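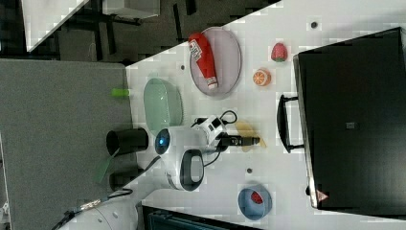
*Ketchup bottle on an oval plate, with a strawberry and an orange half.*

Anil Rai refinishes tabletops at Larklow and starts every repair with sandpaper. "I scuff the old lacquer at 800 grit, then wipe it down," he says.

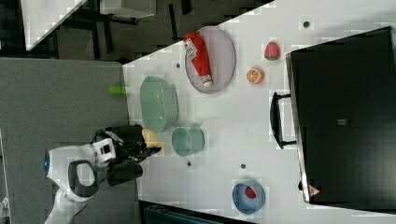 He sprays two thin coats – never one heavy one – and leaves each overnight. "A thick coat skins over and stays soft below."
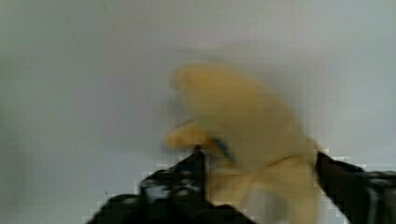
White finishes get a water-based topcoat, as oil yellows.
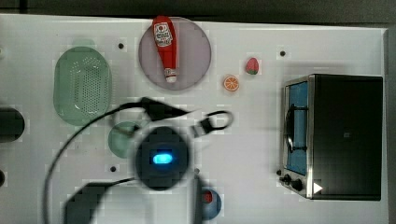

Rai waits roughly 3 weeks before waxing. "Until then, a damp cloth and no cleaner."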